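Against the Tidy Playroom

Last updated: February 12, 2019

When my daughter was small we lived in a flat above a bakery, and every evening at 7 I made her put away her toys. I was proud of this rule. My father-in-law, Panagiotis Rallis, thought it was foolish, and he told me so in front of guests. I have come to think he was right, and I would like to say why, as well as I can in a language I learned late.

We teach tidying as if it was a part of good character. At the nursery in Iststead where I helped for some years, there was a song for it. The children stopped whatever they were doing, and what they were doing was often the best thing of the whole morning. A bridge was half built, or a farm had no roof yet. Then came the song, and everything went into the bin by colour. 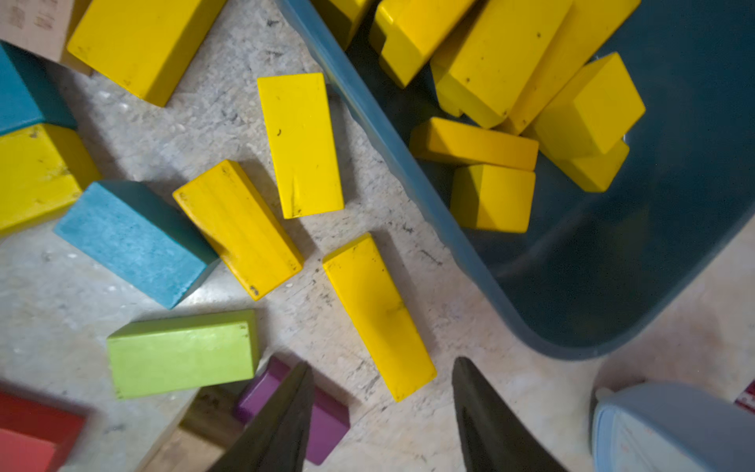

What the song interrupts

A small child doesn't plan a building the way an adult does. She puts one block on another, looks at it, goes away, drinks some water and comes back. The coming back is the important part. If the floor has been cleared in the meantime, she has nothing to come back to, and she must start again from zero. After enough times she learns to make only things which can be finished in twenty minutes.

My friend Thodoris Zacharopoulos disagrees with me strongly. He raised 3 boys in two rooms, and he says that my opinion is the opinion of a person with a large floor. I accept this. If somebody must cross the room at night with a baby in her arms, then the room must be cleared. But I notice that many families with plenty of space have the same rule, and in these houses the reason is usually the eye of the visitor.
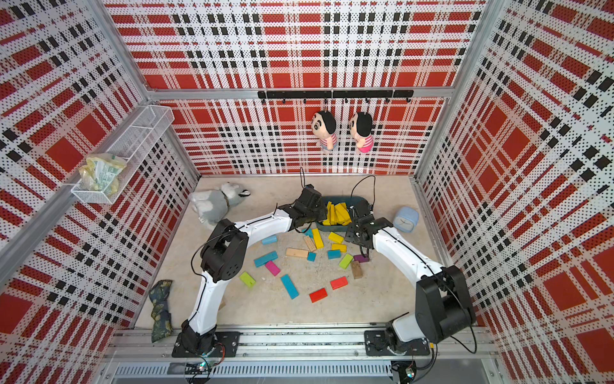

I also don't believe that sorting is a bad activity. Many children love it and will do it for an hour if it is their own idea. They put all the long pieces together, then they change their mind and begin again by colour. My complaint is only with sorting as a duty that comes at the end of every pleasure, like a bill.

In January I visited the nursery again. The new head teacher has given up the song. One corner is now left alone until the end of the week, and the children put a string around it so the cleaner will know. The parents complained for 4 days and then forgot about it. I sat beside that corner a long time, on a very low chair, and my knees were sorry afterwards. 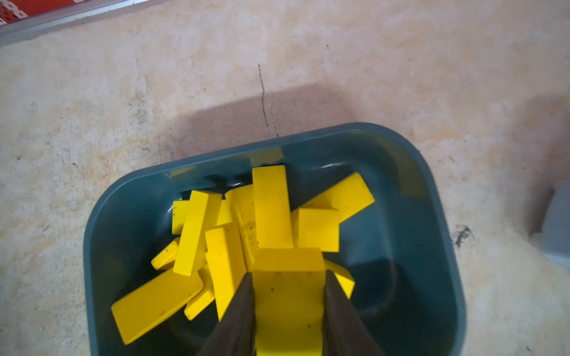

Should children then never put their toys away?

They should, but less often than we ask, and with some warning. Once a week is enough for most homes, and it goes better when an adult sits down on the floor and does half of the work. My daughter is grown now and her own kitchen is a terrible mess. She cooks very well in it.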